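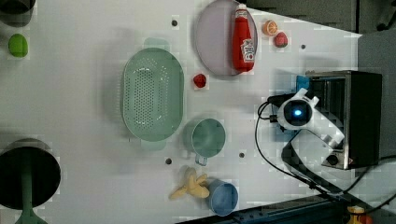
Gestern kam endlich die zweite Kiste Spielküchenkram an, und ich bin schon wieder viel zu begeistert für mein Alter. Bestellt hatte ich nur ein Sieb! Das alte war im Januar unter meinem Knie zerbrochen (hat ordentlich geknackt, das Knie zum Glück nicht). Das neue ist mintgrün, oval, mit zwei Griffen, und ich finde es hübscher als mein echtes.

Mein heimlicher Liebling bleibt aber die Ketchupflasche, rot mit weißem Deckel. Die bekommt bei uns den ovalen Teller in Blasslila ganz für sich, weil Ketchup hier offenbar als Hauptgericht gilt. Dazu Erdbeeren und eine halbe Orange, fertig ist das Menü. Im Kinderrestaurant „Lukia“ kostet das 31 Euro, Trinkgeld extra, und wer meckert, muss abspülen.

Der Messbecher ist blass türkis und wird ständig als Kaffeetasse missbraucht, obwohl es den hellblauen Becher gibt. Und die Bananen, quietschgelb, landen irgendwie immer daneben.

Sortieren wollte ich eigentlich auch noch, Obst in die eine Schublade, Geschirr in die andere. Hab ich dann gelassen. Kommt jetzt alles zusammen in den großen Korb, 80 Liter, da passt sogar noch was rein. Falls jemand von euch einen Tipp hat, wo man einzelnes Spielgemüse herbekommt, gern in die Kommentare. Uns fehlt dringend eine Gurke!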